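The toy basket, again

I have been promising for weeks to write about something other than the garden, and since it has done nothing but rain here I finally have my chance. I spent the better part of December indoors sorting out the children's things, the sand toys and the play food and all the odds and ends that drift around a house once you have grandchildren in it, and I found I had a lot more to say about it than I expected.

We have collected toys for two sets of cousins now, and before that for our own three, so you can imagine. When I started, everything lived in one enormous wicker hamper in the hall closet. Summer things went in on top of winter things, and if anybody wanted the tea set we had to tip the whole hamper out on the rug and go fishing. My sister-in-law Giuliana (some of you will remember her from the quilt posts) sat on the stairs with her coffee and told me to start with the beach toys, as they'd be the easiest to part with. She was wrong about that! I can throw out a cracked bucket without a second thought, but a good shovel is another matter.

I do love a good shovel. The cheap ones have a thin little neck that snaps the first time it meets wet sand, and then there are tears and a walk back to the car. The ones worth keeping have a wide rounded blade and some ribbing on the handle so that a small, sunscreened hand can hang on to it. I like a hole at the end of the handle too, for hanging it on a nail in the garage to drip. And I want a color you can spot from the blanket, red or orange for preference, as I learned the summer we left a very handsome tan one somewhere on the shore of the lake.

The play fruit was the other surprise. Ours came from all over, a few pieces from a church sale, some from a set my mother bought the girls in 2000, a banana that I believe belonged to a neighbor. I had planned to keep only what matched. Then I sat there with the peaches and the apples in my lap, the ones with the blushing red painted into the yellow, and I couldn't do it. The children don't care whether it matches. They'll serve you a peach on a shovel and call it supper, and you had better eat it.

So the hamper is gone, and I use plain open bins with sloping sides now, one for sand toys and one for the kitchen, with a third for whatever doesn't belong to either. I stopped at 12 pieces of fruit, and I wipe them with a little dish soap and warm water and let them sit on a towel overnight before they go back. The leaves on some of them hold dust like you wouldn't believe, so an old toothbrush helps there.

The bins do get scratched on the bottom from the grit, and I've decided not to mind. I still haven't settled what to do about the puzzle pieces, but those can wait until after the holidays.
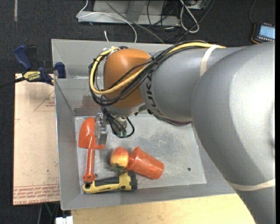
Cinzia Amato: I gave up on separate bins years ago, my two just carried the play food out to the sandbox anyway and I was forever rinsing grapes. Do you find the painted fruit keeps its color with the dish soap? Ours went pale around the stems and I've wondered if I scrubbed too hard.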